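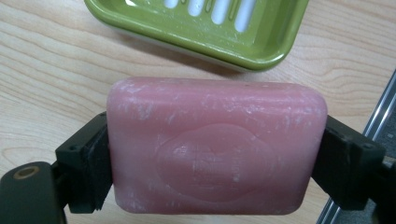 January
By the Etine Robotics Club press team
12 shares | 0 comments

Student Club Opens Registration for Its Household Objects Challenge

The Etine Robotics Club invites school teams to the new season of the Household Objects Challenge, which will take place in the Sutcliffe Hall. 34 teams took part last season, and the hall has place for more.

In this competition the students build a two-finger gripper and use it to handle things that people have at home – a bar of soap, a spoon, a sponge. Each object must be lifted, held and put down at the place marked by the judges. The full list of objects is given to the teams before the first practice.

Last season the teams made together 1,532 scored attempts. The winning team, Lorkiritz, finished with 1,767 points. Its members are now helping the beginners' class, where students learn to cut foam pads for the fingers and to set the closing force.

"Soap is the object which our students ask about the most," said the club. "It is hard to hold with smooth plastic, so they try many kinds of pad before they choose one."

New for this season is the Cirkia Prize, given for the best written notebook. The judges will read how the team worked, including the tests that failed. A team can win it also with a low score on the table.

Registration is open to students of all levels. The fee is 200 per team and covers the practice sessions – travel is not included.

Contact: Etine Robotics Club, press desk
© Etine Robotics Club. All rights reserved. | Back to top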